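The loyalty app at the chemist should not know where you slept

By Saoirse Ó Súilleabháin

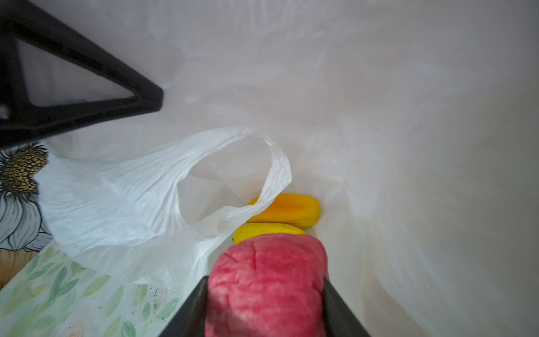 Who gets to see the location history that a shopping app keeps on your phone?

Under the terms most of us accept, the company that made the app, any business it calls a partner, and whoever buys the company later on. The list is open at the end, and you are not told when a name is added to it.

I started reading privacy policies properly in August, when the chemist near my house moved its paper stamp card to an app called Leren. The paper card gave you a free item after nine purchases. The app gives you the same thing. To get it, I was asked for my date of birth, my phone number, access to my contacts and permission to record my location at all times, including when the app was closed.

I said no to the contacts and no to the location. The app let me carry on, but it asked again the next morning, and again a few days later. The button for agreeing was large and green. The one for refusing was grey text underneath it that said "Maybe later". There was no button that meant no.

My view is that this should be against the law, and that the law should be short. An app should be allowed to collect what it needs to do the job the customer opened it for. If it wants anything else, it should have to ask once, in plain words, and then leave the matter alone.

The usual reply from the industry is that people have a choice. I read the Leren policy from start to finish on a train and it took me most of the trip to Prostbridge. It names 82 partners, and each of those has a policy of its own. I opened three. One link was dead. One led to a page about cookies. The third belonged to an advertising firm called Montoya, and it said location records were kept "for as long as commercially useful". I don't know what length of time that is, and I doubt the person who wrote it does either.

A choice that takes a week of reading is no use to someone standing at a counter with a prescription and a toddler. The staff can't help. The woman who served me was polite and had no idea what the app collected, and I don't see why she should be expected to.

I asked Leren for a copy of my own records, which I was entitled to do. The file came after two reminders. It held 217 entries, and I had made only a handful of purchases. The rest were times when the app had been opened, when the phone had changed networks, and what the company's software guessed I might be interested in. It had me down as a probable dog owner and a probable renter. I am neither. Those guesses have been passed on, and I have no way of calling them back or even finding out who has them.

People tell me this is harmless, and for me it may be. I'm a middle-aged woman who buys sunscreen and cold tablets. But a chemist is a place where people pick up medicine for depression, for HIV, for an early pregnancy or the end of one. A record of who was there, when they came, and where they went home to afterwards is a health record, whatever the company chooses to call it. We would be angry if a doctor's receptionist sold the appointment book. We ought to be just as angry about this.

I have some sympathy for small developers. A friend of mine writes software for Grerker, a firm that makes booking tools for hairdressers, and she says much of the collecting comes in with free bits of code that other companies supply. A small team adds a map or a payment screen and the tracking arrives with it. I believe her. I also think a café that buys its milk from someone else is still responsible if the milk is off. If you put the code in your app, you should answer for what it does.

The phone makers could do more as well. They already refuse apps for all sorts of reasons, some of them very minor. They could refuse a discount card that wants to follow its customers around at night. Leaving it to them entirely would be a mistake, though, as they can change their rules whenever it suits the business. Parliament moves slowly, but its rules are published and somebody can be fined for breaking them.

The fines need to be large enough to notice. A penalty that comes to less than a month of advertising income will be treated as another bill.

I have deleted Leren and asked for my account to be closed. The confirmation email says my details will be removed "in line with our retention schedule". I have written back to ask for the schedule. In the meantime I pay full price for sunscreen, and the chemist tells me the paper cards aren't coming back.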